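Sorting the small-things box, second attempt

The first attempt at this was in October and it failed for a simple reason: I sorted by category. Stationery, toiletries, gifts, unknown. The unknown pile was larger than the other groups together, and by the evening it had all gone back in the same box in the same state.

The box itself is a translucent plastic one, clear rim, no dividers. I bought it when I moved into the flat in Stondside and it has taken everything small enough to fall through the slats of the hall shelf. Marianna Ostrowski, who has the other bedroom, uses it too. Neither of us can say who put most of it there.

Method for this attempt

I dropped categories and used frequency of use. Each item gets one question: has either of us reached for it since the last sort? If yes, it goes in the front row. If no, it stays in the box and gets a second look at the end. Anything that fails the second look leaves the flat.

The surface matters more than I expected. On the bare table small round things roll, and I lost time retrieving them. A cloth stops this. Mine is light grey, so both dark and pale items show up on it. A patterned cloth would be worse.

I also stopped emptying the box in one go. Tipping it out produces a heap, and a heap has to be searched before it can be sorted. Taking out a few items at a time is slower per item but there is no searching, and you can stop for tea without leaving a mess behind.

Exceptions to the rule

Frequency of use breaks down for three kinds of item.

Envelopes. A red one with gold characters came from Châu Mạch at New Year. It is used once by definition and I am keeping it. It needs a flat place, which a deep box does not provide, so it will move to the desk drawer.

Tubes. They look alike from the end and they get put back without being read. I now store them lying down with the label up.

Packaging. A small printed carton takes the same space full or empty. The rule is to open it and check. If it is empty, it goes in the recycling the same day.

State of things on Monday, part way through:

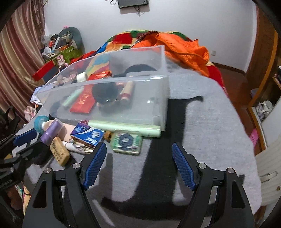
The box and the front row. The blue and white carton is upside down.

Remaining work

The front row needs a home of its own. Onyekachi Bassey suggested a shallow tray, and Prydderch in town has one with 4 compartments that would fit the hall shelf with the lip facing out. I would prefer 2 wide compartments to 4 narrow ones, as the longer tubes will not lie flat in a narrow one. I may end up removing a divider.

The box will keep its place on the lower shelf, with a strip of masking tape on the lid showing the month of the last sort. Marianna wants a veto on anything leaving the flat, so the second look is waiting until she is back from her sister's.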